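Wissensblätter Wimitz, Blatt 13
Warum Stoff Falten wirft
Text: Rafia Bugti
Stand: 24.5.26

Ein Blatt Papier und ein Stück Stoff sind beide flach und dünn. Hebt man das Papier an einer Ecke hoch, bleibt es ziemlich steif. Der Stoff hängt sofort nach unten und legt sich in Falten. Der Unterschied liegt im Aufbau.

Woraus Stoff besteht

Die kleinsten Teile eines Stoffes, die man mit einer guten Lupe noch sehen kann, heißen Fasern. Eine Faser ist sehr lang im Vergleich zu ihrer Dicke. Baumwollfasern wachsen an den Samen der Baumwollpflanze. Wolle stammt meistens vom Schaf. Polyester wird in Fabriken aus einem flüssigen Kunststoff hergestellt, der durch feine Düsen gedrückt wird.

Aus vielen Fasern wird durch Verdrehen ein Faden. Dieser Vorgang heißt Spinnen. Durch die Drehung werden die Fasern aneinandergepresst, und die Reibung hält sie zusammen. Dreht man einen Baumwollfaden in der Gegenrichtung auf, lässt er sich mit wenig Kraft auseinanderziehen.

Aus Fäden wird ein Stoff, zum Beispiel durch Weben. Beim Weben liegen zwei Gruppen von Fäden im rechten Winkel zueinander. Die Längsfäden heißen Kette, die Querfäden heißen Schuss. Bei der einfachsten Webart läuft jeder Schussfaden abwechselnd über und unter den Kettfäden hindurch. Sie heißt Leinwandbindung. Taschentücher, Bettlaken und viele Tischdecken sind so gewebt.

Warum Stoff so weich hängt

Ein einzelner dünner Faden lässt sich leicht biegen. Im Gewebe können sich die Fäden außerdem ein wenig gegeneinander verschieben und an den Kreuzungen verdrehen. Papier besteht zwar auch aus Fasern, aber sie sind fest miteinander verbunden und können nicht gleiten.

Hebt man ein Tuch in der Mitte hoch, zieht die Schwerkraft an jedem Teil davon. Der Rand möchte nach unten, hat dort aber mehr Länge, als für einen glatten Kegel gebraucht wird. Der überschüssige Stoff weicht abwechselnd nach innen und nach außen aus. Auf diese Weise entstehen Wellen. Fachleute nennen dieses Verhalten den Fall eines Stoffes. Dünne, weiche Stoffe bilden viele schmale Wellen. Dicke oder beschichtete Stoffe bilden wenige breite.

Die Richtung spielt ebenfalls eine Rolle. Zieht man ein gewebtes Tuch genau längs oder quer zu den Fäden, gibt es kaum nach. Zieht man schräg, werden aus den kleinen Quadraten zwischen den Fäden schiefe Rauten, und das Tuch dehnt sich. Die schräge Richtung heißt beim Nähen Schrägzug oder schräger Fadenlauf.
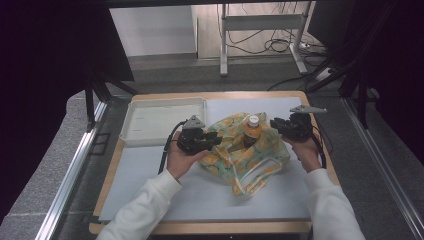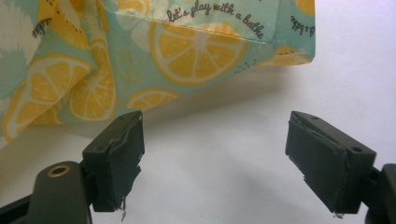
Was mit einem Muster in der Falte geschieht

Ein gedrucktes Muster liegt auf der Oberfläche und macht jede Biegung mit. Ein Kreis auf glattem Stoff sieht von vorn rund aus. Dreht sich die Fläche durch eine Falte zur Seite, blickt man schräg auf den Kreis, und er erscheint als Oval. Bei dem mintgrünen Stoff ist eine der gelben Zitrusscheiben auf diese Weise lang und schmal geworden. Eine große Scheibe weiter oben ist dagegen fast als ganzer Kreis zu erkennen.

Ein Kreis, der so schmal aussieht, kann trotzdem genau so groß gedruckt sein wie sein Nachbar. Unsere Augen und das Gehirn nutzen solche Verformungen, um die Form einer Fläche abzuschätzen. Je schmaler das Oval, desto steiler steht der Stoff an dieser Stelle. Auf einem einfarbigen Tuch fehlt dieser Hinweis, dort helfen vor allem Licht und Schatten.

Falte und Knitter

Im Alltag werden die beiden Wörter oft gleich verwendet. Technisch gibt es einen Unterschied. Eine weiche Falte verschwindet, sobald man den Stoff glatt zieht. Ein Knitter bleibt sichtbar, auch wenn keine Kraft mehr wirkt.

Ein Knitter entsteht, wenn der Stoff so scharf gebogen wird, dass sich im Inneren der Fasern etwas verschiebt. Fasern bestehen aus sehr langen Molekülen. Bei Baumwolle heißt der Stoff, aus dem diese Moleküle sind, Zellulose. Zwischen benachbarten Molekülketten wirken schwache Anziehungskräfte, die Wasserstoffbrücken. Beim scharfen Biegen lösen sich manche dieser Brücken. Danach bilden sich neue, aber an anderen Stellen. Die neue Anordnung hält die geknickte Form fest.

Wolle knittert weniger stark. Ihre Fasern sind gekräuselt und federn nach dem Biegen zurück. Polyester nimmt kaum Wasser auf und behält die Form, die es in der Fabrik durch Hitze bekommen hat. Leinen knittert besonders leicht.

Wie das Bügeln wirkt

Wasser dringt in die Baumwollfaser ein und lockert die Wasserstoffbrücken. Hitze bringt die Molekülketten stärker in Bewegung. Der Druck des Bügeleisens legt die Faser flach. Verdampft das Wasser, bilden sich die Brücken in der flachen Lage neu. Der Stoff bleibt glatt, bis er wieder scharf gebogen oder feucht zusammengedrückt wird.

Auf dem Pflegeetikett steht ein kleines Bügeleisen mit Punkten. Drei Punkte bedeuten, dass die Sohle bis zu 200 °C heiß sein darf. Das gilt zum Beispiel für viele Stoffe aus Baumwolle und Leinen. Ein Punkt steht für niedrige Temperatur. Ist das Bügeleisen durchgestrichen, darf nicht gebügelt werden. Manche Kunststofffasern und Beschichtungen würden sonst weich werden oder schmelzen. Ein Bügeleisen benutzen Kinder nur zusammen mit einem Erwachsenen.

Versuch: der Knittertest

Du brauchst 5 Stoffreste aus verschiedenem Material, ein schweres Buch, ein Lineal und eine Uhr. Gut geeignet sind Baumwolle, Leinen, Wolle, Polyester und ein Mischgewebe.

1. Schneide aus jedem Rest einen Streifen. Alle Streifen sollen gleich lang und gleich breit sein.
2. Schreibe das Material auf einen Zettel und lege ihn neben den Streifen.
3. Falte jeden Streifen einmal in der Mitte und lege das Buch darauf.
4. Warte fünf Minuten.
5. Nimm das Buch weg und stelle die Streifen wie kleine Zelte auf den Tisch.
6. Miss nach weiteren fünf Minuten, wie weit die beiden Enden auseinanderstehen.

Je größer der Abstand, desto besser hat sich der Stoff erholt. In der Textilprüfung wird der Winkel zwischen den beiden Hälften gemessen. Er heißt Knittererholungswinkel. Ein Winkel von 180 Grad wäre ein vollkommen glatter Streifen.

Wiederhole den Versuch mit leicht angefeuchteten Streifen und lass sie unter dem Buch trocknen. Vergleiche dann Baumwolle und Polyester.

Wörter zum Nachschlagen

Beschichtung: dünne Schicht auf dem Gewebe, oft aus Kunststoff. Sie macht den Stoff steifer und wasserabweisend.
Fall: Art, wie ein Stoff unter seinem eigenen Gewicht hängt.
Kette und Schuss: Längs- und Querfäden eines Gewebes.
Zellulose: Hauptbestandteil von Baumwolle, Leinen und Papier.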